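Chapter 6
Rules for the Shared Workplace

In this chapter you will learn:
how a working area is divided between people and robots
which speeds and gripping forces are permitted, and who may change them
how to keep the floor, the tables and the cables in good order
how to write a house rule that people can follow

Key words: working area, reach, protective stop, gripping force, house rule, restart

The first five chapters treated the robot as a machine. We looked at its joints, its motors and its programs. From this chapter on we look at the place where it works, and at the people who work in the same place. Many students expect this part to be dry. When they come back from their first work placement, they often tell us it was the part they used most.

A rule for robot work can come from three levels. The highest level is the law of the country. Below it are the standards, which are written by experts and tell us how the aims of the law can be reached. The lowest level is the house rule, which each workplace writes for itself. A house rule may be stricter than a standard. It may never be weaker.

Students sometimes ask why the third level is needed at all. The answer is that a standard cannot know your room. It cannot know where your door is, which table is used for the tape and the tissues, or at what hour the cleaning is done. Such matters must be settled on the spot, by persons who know the work.

Handling soft goods is a good subject to begin with. A metal part has the same shape each time it is picked up. A garment has not. It slides, it bunches, and it can hang over the border of a table. For this reason the arms may make movements which the operator did not expect, and the operator is tempted to reach in and help with the hand. Most of the rules in this chapter are connected in some way with this temptation.

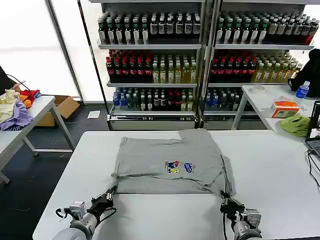 6.1 The working area and its limits

The working area is all the space which any part of the robot can reach, together with the load it is holding. The second half of this definition is often forgotten. If an arm lifts a shirt by its hem, the free end of the shirt belongs to the reach also.

In folding work with two grippers, one at each lower corner of the garment, both arms must be counted as one machine. A stop signal given to the left arm must stop the right arm too. If only one arm stops, the cloth is pulled between them, and the fabric or the gripper fingers may be damaged.

The house rules of the Bomley training hall are used as a model in this book. They were prepared by Sayaka Tanabe and have been revised each May. The rules for the working area read as follows:

1. The work table carries the garment in hand and the equipment needed to run the robot. All other goods are kept on side tables.
2. A laptop may stand on the work table only outside the reach of both arms. Its cables are led away from the garment and fixed where possible.
3. No person may stand closer than 50 cm to the table while the arms are moving at working speed.
4. The speed of the gripper is limited to 300 mm per second during any test with a new program.
5. After a protective stop, 2 persons must agree before the restart. One of them must be able to see the whole table.
6. Boxes, paper and packing material are removed from the floor before the first run of the day.

Please notice how short these sentences are. Each one names a thing and a limit, and can be checked by looking or by measuring. A sentence such as "Operators should take care near the robot" would fail this test, however well it is meant.

Exercise 6.1
Choose a table in your own workshop. Draw it from above and mark the reach of the robot, including the longest load it may hold. Then mark each object which, according to rules 1 and 2, would have to be moved. Keep your drawing, as it will be needed again in section 6.3.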